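Skadwood Community Help > Workshop and Making > Automation

Gripper knocks over tall light boxes, two-arm table in a shared workshop

Posted by Ritska

I share a workshop unit with a few other people and we have been putting together a two-arm table over the winter. Both arms are working, both grippers are fitted, and the base positions are bolted down and measured. The software is our own and not very clever. It takes a position and an angle for an object, moves the gripper to a point in front of it, goes forward and closes.

For most things that is good enough. Low, heavy items are fine. The trouble is with tall cardboard boxes stood on end. The arm goes in, one finger touches before the other, and the box goes over before the grip is made. If I slow the approach right down it helps a bit, but then the box gets pushed along the table and I end up gripping it off centre.

I have the wrist camera running and can see the box well enough on the way in. The one I have been practising with is tall and thin with a red tartan front, and it doesn't stand perfectly square.

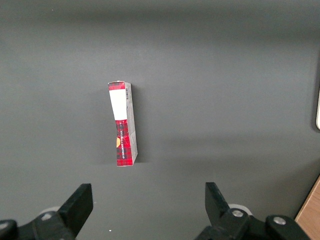
How far open should the fingers be before the arm starts its final move forward?

Set them to the width of the side you are gripping plus a clear margin on each side, and make the margin larger than your worst position error. If your position can be out by 6 mm either way, you want more than 6 mm spare on both sides, and for a light box I would double it.

That is what I was told on another forum, and I have done it, and it got better but did not go away. I now think the angle is the real problem. My angle estimate comes from the overhead view and it can be wrong by a fair bit when the box is thin. Has anyone solved this without buying a force sensor? I am also not sure whether I should be gripping high or low. I have been going in at about half height.

Other details in case they matter. The fingers are flat black plates. The table top is smooth, so light things slide easily. Closing speed is set to 2915 in the units the controller uses, which I have never managed to convert into anything sensible. I have tried 1125 as well. The lower number is gentler but the box still tips if one finger gets there first.

Posted by Amaral

You are right about the angle. With flat fingers, if the box is turned a few degrees, one corner gets touched first and the force is all on one side. Low down, the box slides. High up, it tips. At half height you can get some of each.

Things I would try, in this order.

Go lower. Aim for about a third of the way up. A push there is more likely to slide the box than topple it, and sliding is the fault you can live with. Check the underside of the gripper clears the table first.

Take the angle from the wrist camera and leave the overhead one for rough position. Stop the arm short, take a still, find the two upright edges of the nearest face and turn the wrist to suit. Then go in. It adds a pause but you only need to do it once per pick.

Close in 2 stages. Close quickly to just wider than the box, stop, then close slowly the rest of the way. If your controller reports motor current, watch it during the slow part. When it rises early, one finger has touched. Stop, move the whole gripper a few millimetres towards the finger that touched, and carry on. You will have to work out which finger it was from the camera, unless your fingers are driven separately.

Something grippy on the finger faces also helps with holding, though it won't fix the tipping. I use a strip cut from a bicycle inner tube, held with double-sided tape.

Before any of that, try it with the box standing on its own, well away from everything else. My table has much the same kind of layout as the one further down this page, with a small chest of drawers at the back, a tray at the front and a tall box over to one side, and I spent a whole evening blaming the closing speed when the planner was swinging wide to avoid the chest and coming at the box from a bad direction.

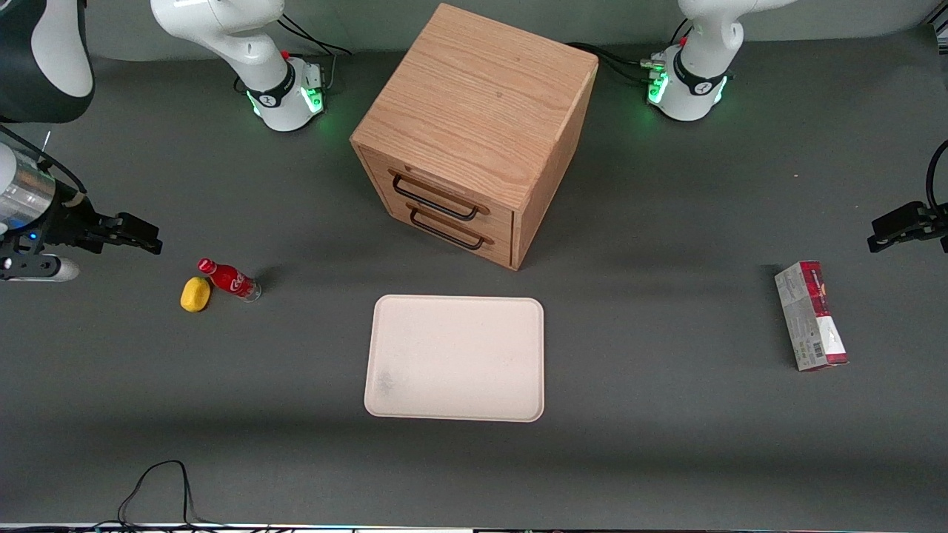 Once I made the planner come in square to the wide face every time, most of the falls stopped. If it can't reach that face squarely it should use the other arm, or leave the box alone and tell you.

Posted by Nirnard

put something heavy in the box. a bag of rice or some old batteries. mine never fell over after that

Posted by Ritska

Thanks both. Weight in the box does work, I tried it with a bag of screws, but I want it to cope with empty ones as well so I am treating that as cheating for now.

I have dropped the grip to a third of the height and put in the two-stage close. Nearly all the picks are good when the box is facing the arm. It still goes wrong when the box is turned well away, so the wrist camera angle is next. My controller does report current but the reading is very noisy at low speed – Amaral, do you average yours, or just set the limit high?

Posted by Amaral

Average of the last few readings, and ignore everything for the first moment after the motor starts, as there is always a spike there. Set the limit by closing on nothing a few times and going a little above the highest value you see.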